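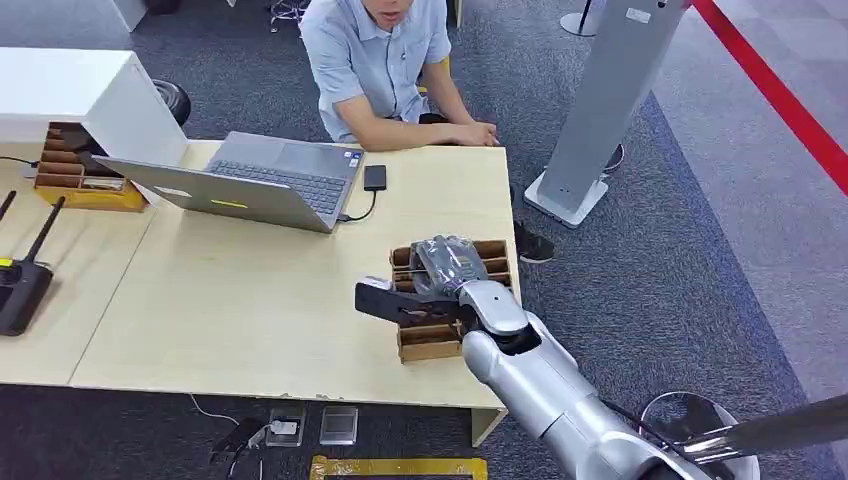
Page last changed: 1/3/21

Bench notes: setting up an arm to work out of a divided box

These notes apply to the arm at the Cenholm shared workshop, but most of them carry over to a home build. The job is reaching into a cardboard box with thin dividers. Cardboard is cheap and easy to replace. It also moves when touched, and most of the tips below deal with that.

Table

Two tabletops pushed together leave a seam. Check the height on both sides of it with a straightedge before taking any positions. If one side is higher, adjust the feet; do not shim the box. Clamp the two tops from underneath if the frames allow it. Keep the box wholly on one top, on the side nearest the arm, and leave enough margin at the table edge that a sideways push will not tip it off.

Box

Cut the divider strips slightly lower than the outer walls. Glue the ends of the long strips only and leave the short ones slotted, so that a bent one can be pulled and swapped. White glue is fine. Hot glue leaves beads in the corners that catch a fingertip.

Hold the box down with two strips of double-sided tape, or set it in a shallow frame screwed to a scrap board. Kristof De Haan prefers the frame. Tape is quicker, but it pulls the paper off the bottom after a few changes.

Mark the outline of the box on the table in pencil. When it shifts, put it back on the line before blaming the software.

Reaching in

Approach each cell from straight above where the joints allow. An angled entry puts the side of the finger against the divider, and the whole row leans. Set a hover point 30 mm above the rim and make the last part of the move at low speed. On our controller the speed value runs from 0 to 255; start low and raise it only after a full pass with no contact.

Gloves on the fingers add grip and thickness. Measure across the gloved finger, then size the cells. Replace a glove when the fingertip wears smooth. If something flat is resting against the side of the box, note the box position before and after a cycle, as a light steady push moves it farther than a knock does.

Cables and network

Put the laptop across the table from the arm, lid toward the arm, so that whoever is typing can watch both. External devices go beside it on a short cable. A loop of cable hanging into the reach of the arm will be caught sooner or later.

Stand the router at the end of the table away from the arm and give the arm a fixed address. Gijs Prins lost an evening in November to an address that changed on restart.

Floor outlets: close the covers you are not using. Run leads under the table and tape down any that cross a walkway. Yellow floor tape is good for marking where the base goes – use the outer edge as the reference and write that on the tape.

Before a long run

Do 100 cycles with an empty box and look at the dividers. Creases at the top edge mean the entry point is off by about a millimeter. Save the positions under a new name before correcting them. Keep the stop button within reach of the chair.

Spare divider stock is in the Benavides drawer, second from the bottom. Cut along the flutes.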